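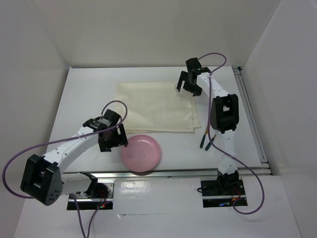
From: Floor Van Leeuwen
To: Baert Residents' Association members list
Subject: Re: Use of the shared dining room from June

Dear members,

Thank you to everyone who wrote in response to the notice on the shared dining room. Most of the replies concerned the same points, and Mr. Miranda's message, quoted below, sets them out clearly. The following answers are given on behalf of the house office and apply to both the Telar and Okby buildings.

On Mon-to-Sun bookings, Benedito Miranda wrote:

> Dear Ms. Van Leeuwen,
>
> I have read the notice and would be grateful for clarification before the new arrangement starts.
>
> The notice says that a household may hold 2 bookings at any one time. Does a booking made jointly by two households count against both of them? My neighbors and I have shared the spring supper for several years, and under a strict reading we would each lose one of our places.
>
> I would also like to know whether the limit of 22 guests includes young children. The old rules left out children under 5, and several families have planned on that basis.
>
> Finally, the notice does not mention table linen. Under the previous arrangement it was washed by the office and charged to the booking. Is that still the case?
>
> With kind regards,
> Benedito Miranda
> Okby building

A joint booking will be counted against the household that signs the form and against no other. The second household should be named on the form so that the key can be released to either party. Mr. Miranda's spring supper may therefore go ahead as before.

The limit of 22 is set by the seating plan and includes every person in the room, whatever their age. We recognize that this is a change. Families who made a booking before the notice was sent may keep to the old rule for that booking only, provided they tell Fuad Negussie in writing before the end of June.

Table linen will no longer be supplied. The contract with Trivora has ended, and the remaining tablecloths and napkins have been divided between the two buildings for use at general meetings. Households are asked to bring their own. Plates, glasses and flatware stay in the tall cupboard and may be used at no charge. Breakages should be written in the book beside the door.

Mieke Boersma has asked that we repeat the rule on closing time. Music must stop at 10 p.m. and the room must be locked by 11 p.m., with the chairs stacked against the garden wall. The dishwasher may be left running, but it must be emptied by 9 a.m. the next morning.

Maarten Boersma will continue to hold the spare key for the Telar building. Requests for it should be made during the day.

The booking form has been corrected to reflect these points. Forms already handed in remain valid and need not be submitted again.

Yours sincerely,

Floor Van Leeuwen
House Office, Baert Residents' Association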